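Do Patterns Really Play Tricks on Your Eyes? 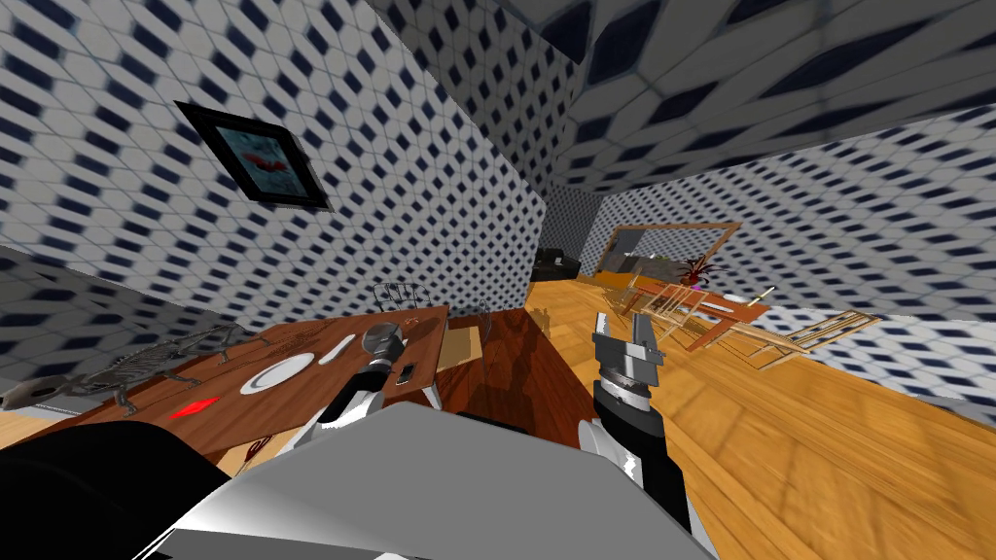

People say a lot of things about patterns. They say stripes make you look taller, checks make you dizzy, and a busy wallpaper makes a room shrink. Some of that might be true. Some of it gets repeated because it sounds clever. So before you believe any of it, try it out. Take a room like the one shown here, with white tiles and dark navy diamonds on the walls and even over the ceiling. Do the diamonds on the ceiling look bigger than the ones on the walls? They do to me. But does that mean the ceiling has bigger tiles? Hold that question for a minute.

Near things look big

Your eye doesn't come with a ruler. It catches light, and the light from a close thing spreads over more of the back of your eye than the light from the same thing far away. Hold your thumb up at arm's length and it can cover a whole parked car. You don't think your thumb is bigger than a car. Your brain has had years of practice with thumbs and cars.

With tiles it's harder. If you see large diamonds in one place and small diamonds in another, there are 2 explanations. The diamonds could be different sizes, or some could be closer to you. A single look from a single spot may not settle it. In our tiled room, the ceiling is nearer, and that makes its diamonds look larger.

What about the shrinking room?

I once read a paint and paper leaflet from a shop called Planberg that said small patterns "add 30 percent more space" to a bedroom. Thirty percent of what? Did they measure the bedroom again after the paper went up? A room has the same space in it whatever you stick on the walls. (A tiny bit less, if you want to be fussy, because paper has a thickness.) What they meant was that the room might feel bigger. That's a different claim, and the leaflet didn't say who had felt it or how they were asked.

Whenever you see a number like that, ask where it came from. If 1000 people tried two rooms and told someone which felt larger, I'd like to hear about it. If one person in an office made it up before lunch, I wouldn't.

Test it yourself

You need squared paper, a dark pen, scissors and two boxes that are the same size.

Draw a grid of 64 squares, eight rows of eight, and put a diamond in every square. Make enough sheets to line the inside of one box. Leave the other box plain. Put the same toy in each.

Now ask people which box looks roomier, one person at a time, so they can't copy each other. Don't tell them what you expect. Swap the boxes left and right between turns, too, as some people just pick the one on the right.

Write down every answer, even the ones that spoil your idea. You may find that most people pick the plain box, or the patterned one, or that they can't agree at all. If they can't agree, the leaflet has some explaining to do – and so does anybody else who was very sure.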